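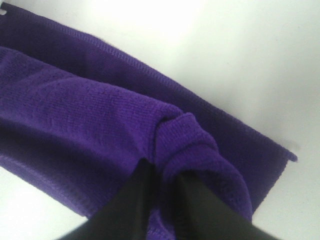
Stories > Very Short > Work

Ximena had folded the purple towel 150 times for the robot, which was more than she had ever folded anything for her husband.

"Slower on the pinch," said Garnet Ross, who had driven the arm for 2 minutes in May and been an expert ever since.

She eased the controls. The black fingers closed on a bunch of cloth.

"It's copying your sigh," Garnet said. "See? It waits before every fold."

She watched the playback. The arm reached the hem, stopped – you could have boiled an egg – and carried on.

"Can we train that out?"

"Vachon wants 4 more hours."

Ximena sighed. Across the table, the other arm paused.

12 shares | 2 comments

Civavetti: My son folds like this.

plotalico: Mine just does the sigh.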